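Trodora Shoe Care Notes

Trodora is a small collection of care notes for leather and suede dress shoes. The notes were written by Lemlem Araya and Shewit Wubshet in the repair shop in Fukstead. There are 107 notes in one CSV file, in English only.

Columns
id: number of the note
material: leather, suede or patent
problem: short text, for example "salt line on toe"
advice: free text, maximum 300 characters

Known limits
Only three notes are for patent leather, so please do not train on this class alone. The heel height is missing in 30 notes. Berhanu Ejigu corrected the spelling in March, but the word "welt" is still used in two meanings.

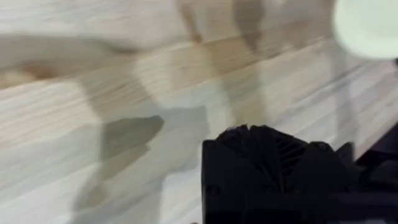
License
Free for any use. Please mention Trodora and the version number. Send corrections to Lemlem.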